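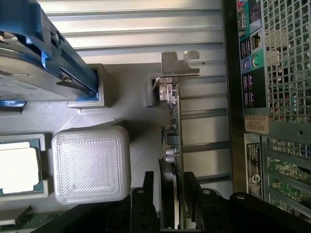
뚜껑을 열어 둔 컴퓨터들, 11월 작업실 사진 모음

날이 쌀쌀해지면 이상하게 컴퓨터 뚜껑을 열고 싶어집니다. 저만 그런가요? 여름 내내 미뤄 둔 정비를 11월이 되어서야 시작했고, 저녁 6시쯤 차 한 잔 내려놓고 앉으면 금세 밤이 깊어지곤 했답니다. Trurby 작업실에 드나든 지도 벌써 9년이 넘었는데, 케이스 안쪽을 들여다보는 일은 여전히 질리지가 않네요. 다들 겉모습은 많이 찍으시지만 속은 잘 안 찍으시잖아요. 그래서 이번 갤러리는 온통 속 이야기입니다!

맨 위 사진은 데스크톱 안쪽이에요. 파란 플라스틱 캐리어에 안긴 하드 드라이브가 비스듬히 놓여 있고, 가운데에는 초록 기판의 확장 카드가 꽂혀 있습니다. 저는 이 파란색을 참 좋아해요. 온통 은색과 회색인 곳에 파란 부품 하나가 들어가면 눈이 저절로 그리로 가거든요. 왼쪽 프로세서의 은색 덮개가 조명을 받아 하얗게 빛나는 것도 예쁘고요. 석보람 씨(Bo-ram Seok)는 이런 사진을 보면 꼭 카드부터 확대해서 보시던데, 여러분은 어디부터 보시는지 궁금합니다.

카드 이야기를 조금만 더 하자면, 아래쪽의 원통형 커패시터 2개가 제 눈에는 늘 작은 굴뚝 같아 보여요. 처음 조립을 배울 때 기판 그림을 공책에 그리면서 이 부분만 유난히 정성껏 칠했던 기억이 납니다(그 공책은 아직도 서랍에 있어요).

다음은 서버 쪽입니다. 데스크톱과는 또 다른 맛이 있지요. 손잡이며 걸쇠며, 사람 손이 닿을 자리를 먼저 생각해 만든 물건 같달까요. Pongsak Phuthong 씨께 서버 구경하는 재미를 배운 뒤로는 저도 손잡이 모양부터 살피게 되었습니다.

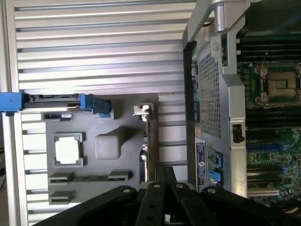 골이 진 은색 알루미늄 면 위의 회색 플라스틱 패널과 파란 걸쇠 손잡이, 그 오른쪽은 뚜껑이 열린 서버 섀시.

섀시 쪽의 촘촘한 네모 구멍 그릴도 놓치지 마세요. 저는 저 격자무늬를 한참이나 들여다보았답니다. 위쪽의 휘어진 금속 손잡이에 빛이 환하게 맺힌 것도 마음에 들어요.

사진을 쓰고 싶으신 분은 댓글로 한마디만 남겨 주시고요, 다음번에는 전원부와 케이블 정리 사진을 올려 보겠습니다.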